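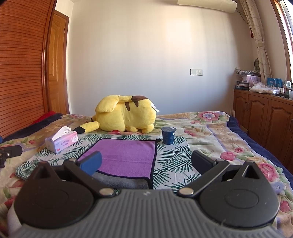

I've had the Plimbridge hand-held gripper for a couple of weeks now, and I keep finding reasons to pick it up again. It's a kit you hold in one hand: squeeze, and the two fingers close. You do a chore with it, it records what you did, and later that recording helps teach a robot arm the same job.

The kit comes from Karaca and costs 2,250 with the case, the charger and a year of the Avby software. Yes, that's a lot for something I mostly use in a bedroom! But I'd been building my own grippers since March, and every one of them wobbled.

First thing I noticed was how solid the linkage feels. The arms pivot on big silver pins and there's no slop in them that I can find. The finger pads are flat and open nice and wide, so I went straight for soft stuff. Plush toys are a joy (grab anywhere, they forgive you). Towels are harder. You need to come in low and pinch an edge, and I dropped mine four times before I got a fold I liked. A tissue pack is great practice for going easy on the squeeze.

Charging takes a while, but you get up to 400 short recordings on one battery. My wrist gives out long before that. After eight minutes of folding I need a break, and I'd love to see a lighter version.

The software is the part I expected to hate. Avby sorts your takes by task and lets you trim the dull bits at each end, and it did all that on my old laptop without a fuss. Exporting is clumsy, though. You have to name every batch by hand, and it forgets your last folder.

Şükran Yurt asked in the comments on my last post whether it works left-handed. It does! The shape is close enough to even on both sides that I swap when I get tired.

I also wrote to support about a squeaky trigger and Shona McKinnon sent me a new spring the same week, with a little drawing of how to fit it. Took me one try.

Next I want to try it on drawers and cabinet doors, then put it up against the Bonerano, if I can borrow one.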